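Print this page | E-mail this chapter

Chapter 5
Bringing a Cat Into the Home

When my neighbor Hiwot Tesfamariam brought home her first cat, a shy gray fellow named Tefera, she had a bed ready for him, and a basket of toys, and a lovely window seat with a cushion she had sewn herself. He spent 26 hours behind the washing machine. I tell this story to every new owner I meet, because she thought she had done something wrong, and she hadn't at all! 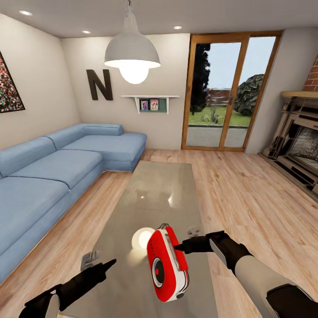
Red and white object on a glass-topped coffee table.

A cat learns a house by smell first, one room at a time, and in this chapter we will follow that pace. Start with a single quiet room, with the litter box in one corner and the food and water well away from it. Sit on the floor and read, or talk on the phone, and let the cat come to you (it may take 2 evenings, or a good many more).

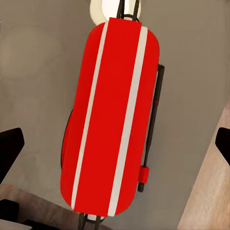

Toys come next, and most people buy too many. A cat does very well with a few things to chase and one to wrestle, the last of these long enough to hug with the front paws and kick with the back. A pill-like shape with rounded ends is a good one to look for, and if you like it in red with two white stripes, by all means have it, though the cat will care far more about how it feels. Put the toys away at night and bring out different ones in the morning.

Print | E-mail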